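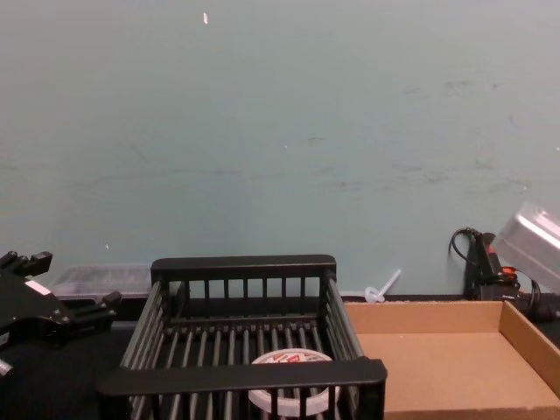
What's the best way to store rolls of tape so they don't go sticky on the edges?
Lay them flat, out of the sun, in something open like a dish rack or a shallow box.

Posted by senthil_t, Wednesday
I do the packing for a small shop in Hemham and we go through a lot of tape. It all lived in one drawer and came out covered in fluff. Now the clear tape goes in a black dish rack and

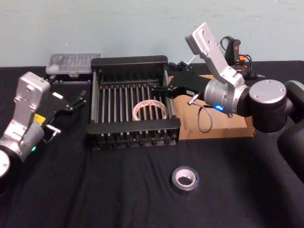
the duct tape stays out on the bench until I've sorted where it goes. The rack was six dollars at the Grirnirwood tip shop. Air gets under the rolls and I can see what colour I'm grabbing.

dinesh.nair
A rack seems like a waste of bench space to me. I hang mine on a dowel and it holds nearly 40 rolls. 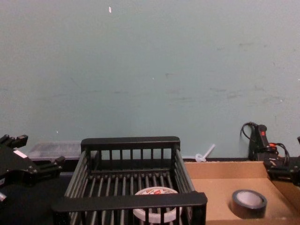
Tape in the rack, dark grey roll in the cardboard box.

ankica
Dowels are fine until you want the one in the middle. I'm with Senthil. I'd keep duct tape away from the masking though - the glue creeps in summer.

dinesh.nair
Mine hasn't crept, and my garage faces west.

senthil_t
Fair enough. Masking is getting its own spot anyway.
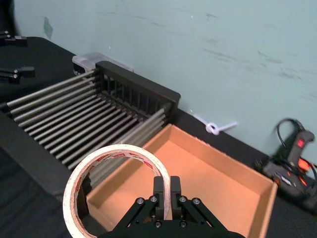 Masking tape, between rack and box.

wanda_c
Does the cardboard shed dust onto the rolls? I gave up on boxes in February and went to a plastic tub.

senthil_t
A bit. I'll line it with baking paper and report back.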